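The first thing Isauro Cuevas does with a new board is tap it and listen. He has been building guitars in Serrano for 35 years, and he still grins when a piece of spruce rings back at him like a little bell. I tried it myself and got a dull thud (wrong spot, he told me), then moved my knuckle over an inch and there it was — a clear, sweet note out of a plain plank!

His shop is a narrow place that smells of glue and coffee, and the oldest instrument in it is dated 1712. It still plays. Perla Salinas, his partner in the business, let me strum a few chords on it, and I haven't stopped talking about it since. 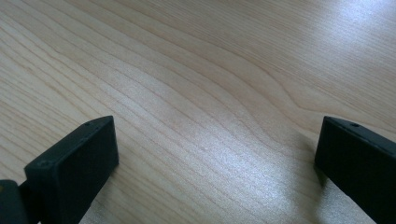 Does the wood really change how a guitar sounds?

Most players think so, and the top matters more than any other part. Spruce gives a bright, quick sound, while cedar is warmer and softer from the first day.

Salinas keeps her tops on the rack for nine years before she'll cut one. She checks them every May, tapping her way down the rows and marking the ones she likes in pencil. The best of this year's batch is already promised to a player in Cotum, and I'm jealous.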